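Wunuron W6 Countertop Water Filter
Section 4: First Fill, Flushing and Cartridge Replacement

Read sections 2 and 3 before starting. The diverter valve must already be fitted to the faucet and checked for leaks with the faucet fully open.

4.1 Before you begin

You will need the filter body, one Rindari cartridge, the blue supply hose, the white outlet hose, a dry towel and a bowl or pitcher large enough to take the flush water.

CAUTION: Connect the unit to the cold supply only. Do not run water above 70 °F through a new cartridge during the first fill.

CAUTION: Do not use thread tape on the cartridge collar. The collar seals on its O-ring, and tape will hold it off its seat.

4.2 Installing the cartridge

1. Close the faucet and turn the diverter lever to the unfiltered position.
2. Unscrew the filter cap counterclockwise. Lift it straight up.
3. Remove the shrink wrap and both end plugs from the cartridge. Keep the plugs if the cartridge will be stored later.
4. Check that the O-ring lies flat in its groove. Wet it with clean water. Do not use oil or petroleum jelly.
5. Lower the cartridge into the body with the arrow pointing down, then turn it clockwise until it stops.
6. Refit the cap and tighten by hand. The wrench supplied is for removal only.

Note: A cartridge that has been dropped should not be installed, even if the casing looks sound.

4.3 First fill and flush

1. Place the outlet hose in the bowl.
2. Open the cold faucet one quarter turn and move the diverter lever to the filtered position. Air will sputter from the outlet at first.
3. When the flow is steady, open the faucet halfway and run the water for 6 minutes. The first water may be gray with carbon dust – discard it.
4. Close the faucet. Wait 6 minutes for the carbon to settle, then repeat step 3.
5. Wipe the cap and both hose fittings dry. Any new moisture means the fitting is not seated. See section 7.2.

4.4 Resetting the counter

Hold the button on the base until the light blinks, then release it. The counter runs for 1,000 gallons and the light turns red when the limit is reached. Homes with hard water or visible sediment may need a new cartridge sooner.

Note: The counter measures flow. It does not measure water quality.
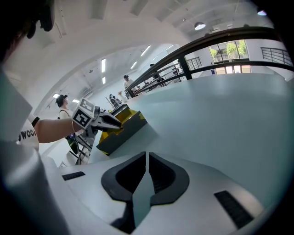

Arūnas Stankevičius: Step 4 of the flush should mention the lever. I left mine on filtered with the faucet closed, and the outlet kept dripping for the whole wait. Moving it to unfiltered stopped the drip.

The comment applies to units with the Paredes diverter. On these, return the lever to unfiltered before the waiting period and back to filtered before the second flush. Units with the Vatier diverter close on their own – no change to the procedure is needed.

4.5 After a long break in use

If the filter has not been used for more than two weeks, repeat the flush in 4.3 before drinking. Do not reset the counter unless the cartridge has been replaced.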